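シミュレータのドア通過タスク、やっと原因がわかったのでメモ代わりに連投します。長いです

前提。双腕の移動ロボ、室内環境、ドアを開けて向こうの部屋に抜けるだけ。計画はMarna(うちの全身プランナ)、環境側はTrivham。実機はまだ使ってない、全部シム

症状:ドアは開く。開くんだけど、通過に入る直前で手先目標が飛ぶ。毎回じゃなくて100エピソード回して19回。微妙に再現しづらい一番いやなやつ

最初はIKの解の切り替わりを疑った。肘の上下が入れ替わって手先が暴れるの、前にもやったので。ヌル空間の重みを上げて回し直し→回数変わらず。違った

次、接触。グリッパの指がドアの下のほうの縁に近すぎて、衝突マージンの押し返しが効いてるのかと。マージンを半分にしたら今度は普通にぶつかるようになった。すぐ戻した

ログを真面目に読む。全部で1,265行、そのうち効いてたのは9行だけだった。カメラ姿勢のロールがベース座標に変換されるところで落ちてる。ピッチとヨーは来てるのにロールだけゼロ

つまり頭部カメラが傾いてるときだけ、知覚側の「床」と計画側の「床」が食い違う。そりゃ飛ぶわ

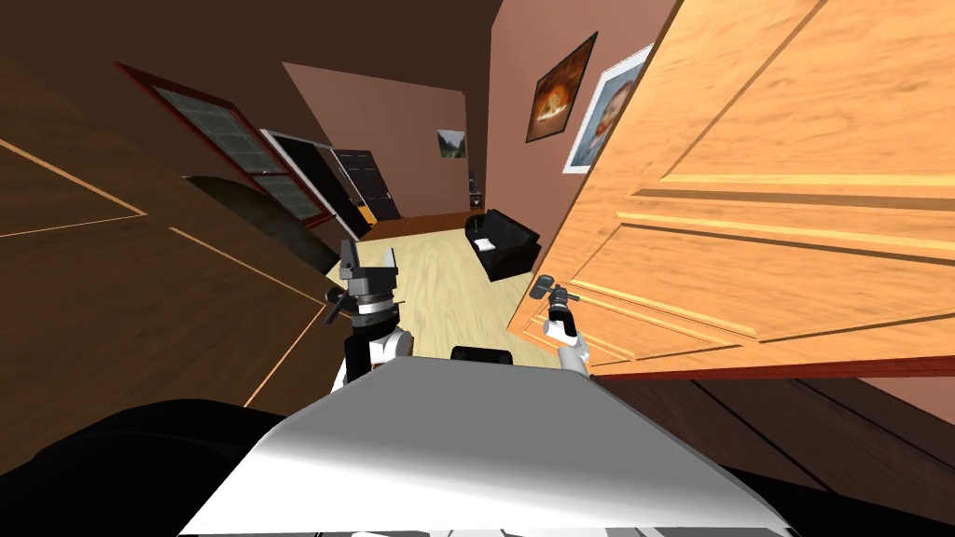

で、ドア面の推定はカメラ座標のままやってるから、見た目上はちゃんと合う。可視化ツールで平面を重ねてもきれいに乗る。これで2日騙された。ずれるのは重力方向を仮定して高さを切る処理のほう

具体的には床除去。ベース座標のzで閾値切ってるので、ロールが抜けると床の片側が「障害物」として残って、反対側では家具の下のほうが消える。プランナから見ると通路が斜めに狭くなってる

犯人は自分が書いた変換ラッパでした。クォータニオンからオイラー角にして、また戻してる。なんでそんなことした。昔のMạch(ログ可視化の自作ツール)がオイラー角しか受けなかった頃の名残り。とっくに直ってるのに変換だけ残ってた

修正:オイラー角を経由しない。クォータニオンのまま最後まで渡す。差分は数行。悲しい

ついでにテスト追加。ランダムな姿勢を作って、カメラ→ベース→カメラで往復させて元に戻るか見るだけ。これ最初に書いておけばよかったやつ

今までのテスト、カメラが水平の姿勢しかなかった。全部グリーン。そりゃそう

あと床除去のほうも少し変えた。zの固定閾値をやめて、平面フィットで出した法線と重力方向の差が大きいフレームは捨てて警告を出す。捨てすぎると地図の更新が止まるのでそこは調整中

修正後に同じシードで100エピソード回し直し。手先目標の飛びは0回。ただし通過に失敗するのは別口で残ってる。ドアが戻ってきてベースに当たるパターン、これはヒンジの摩擦設定っぽい。まだちゃんと見てない

速度の話も少し。オイラー角の往復をなくしても周期はほぼ変わらず。重いのは点群の間引きのほうで、ここはGPUに載せたいけど手が足りてない

コードはKustamdenのリポジトリのほうに入れてあります。ブランチ名がfix-rollになってるけど中身はテストと床除去も混ざってる。分けろと言われたらわける

同じ構成で使ってる人向け:2021-02-13より前に取ったログは、姿勢がオイラー角で保存されてるのでロールの欄を信用しないでください。元のクォータニオンが別トピックに残っていれば復元できます。残ってなければ取り直しで……

復元用のスクリプトは雑なのがあるので、引数の名前だけ直したら上げます

追記:「ドアを開ける動作中にカメラが傾くのはそもそもいいのか」と聞かれたけど、いいことにしてます。全身で動かす以上は胴も頭も傾くし、水平を保つ拘束を入れると腕の可動範囲がだいぶ減る。拘束あり版も試したが、取っ手に届かない初期位置が増えたのでやめた

追記2:床除去の警告の文言、typoで「flor」になってた。直しました。次はヒンジの摩擦を見まs

見ます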